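Plum season comes early to Tidness

I got to the Tidness market at 7 this morning and there was already a line! The first fruit stalls of May are back, 13 of them this year, and Bence Virág tells me he sold 300 bags before I'd even had coffee – I believe him, I had to elbow my way in. Parking behind the Pan bakery is free until noon, so go early.

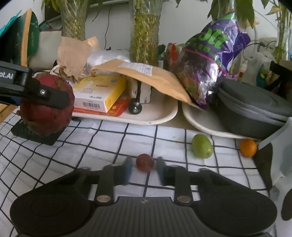

Small dark red fruit and a yellow-green one on a checked cloth.

The stalls stay up all month, and I'll be back for jam jars – mine ran out in March.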